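Tavstead Automation Forum
Teleoperation and Demonstration
Topic: Operator guidance for the table-clearing task

Ismail Sqalli
Posted 9:40 am

Members are asked to comment on the draft guidance for remote demonstration of table clearing with two arms. The Foltside group proposes 1,000 demonstrations, of which 123 have been recorded. The draft requires operators to finish one item before starting the next, and to keep the idle arm clear of the dish rack.

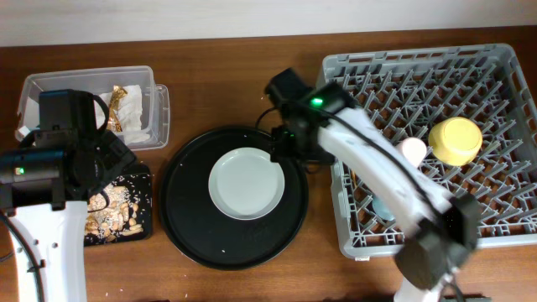 Xinyi Mao
Posted 10:15 am

I do not support the rule on the idle arm. Operators at Girnano were given a similar instruction and began parking the second arm after every movement. The pauses were then present throughout the recordings. I would prefer that both arms be allowed to work at once, provided the operator has practised beforehand.

berisha_labs
Posted 11:02 am

We favour the draft as written. New operators find it hard to judge depth by remote control, and plates are the usual casualty. Crumbs deserve their own paragraph. Is a tray to be emptied before the plate is racked, or after?

Ismail Sqalli
Posted 1:30 pm

The order is left to the operator at present. I will add a line on crumbs. On the idle arm, I remain of the view that the rule should stand for the first 950 demonstrations.

Xinyi Mao
Posted 1:48 pm

My objection stands. Please record it with the draft.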